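Standards > Simulated Cells > Tabletop Handling > FAQ

Tabletop handling in simulation: frequently asked questions
Maintained by Orathai Ratanaporn, Gellcombe working group. Oct 7, 2024

14 shares | 3 comments

Which cells do these rules cover?
Any simulated cell in which an arm handles household objects on a perforated table. Physical cells are covered by the Ondis site rules. Where the two differ, the Ondis rules apply to hardware and this page applies to everything else.

Must every object be listed in the scene file?
Yes. Mugs, plates, crates, fruit, boards and fixtures are all listed, including those the task never touches. An unlisted object has no declared mass or friction, and its contacts cannot be reviewed.

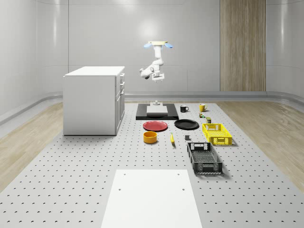 Free-standing furniture is listed in the same way. A cabinet that can be reached by any link of the arm needs a collision body, even if the planner is told to keep away from it. Wall panels and floors may share one static body.

What clearance applies between the gripper and objects at rest?
The default is 40 mm from the lowest point of the fingers to the highest point of any object below, measured at the start pose. Prasert Intarasuk has asked for a larger value over fixtures with a post. This is under review and should not be assumed.

May a run begin with objects touching?
Yes, if the contact is declared. Undeclared contact at step zero fails the check. Objects that overlap in volume fail in all cases.

How should crates with open mesh be modelled?
Use the mesh for drawing and a simplified hull for contact, with the interior left open. A closed hull is the most common fault in submitted scenes, as parts placed in the crate come to rest on a lid that does not exist.
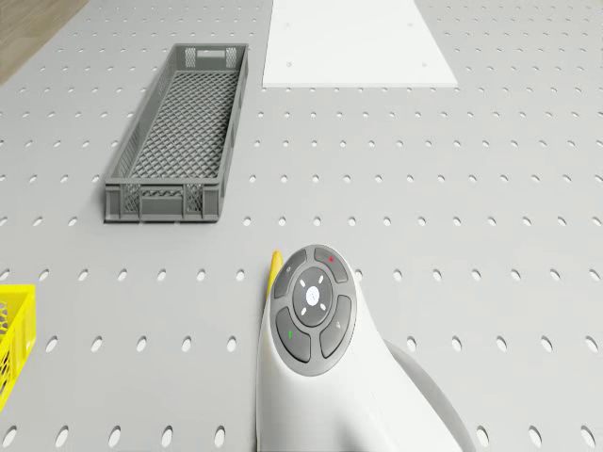 Handle cutouts may be filled in the contact hull unless the task grips the crate there. The table holes may be filled under the same condition – state this in the scene notes.

Is a view from the arm required as well as a room view?
Both are required. The arm view may include part of the gripper housing, but the housing must not be masked out or painted over in the stored frames.

Do we log a held object as part of the robot?
From the moment the grasp is confirmed, yes. The object is attached to the gripper link for collision checking and detached on release. Jaidee exports before version 2 do not do this and have to be converted.
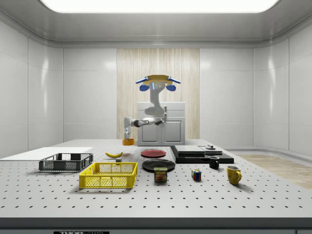 Orange object held in the gripper over the back edge of the table.

Who approves an exception?
Jamila Amarasinghe, in writing, before the run. Exceptions granted in February have lapsed and must be requested again.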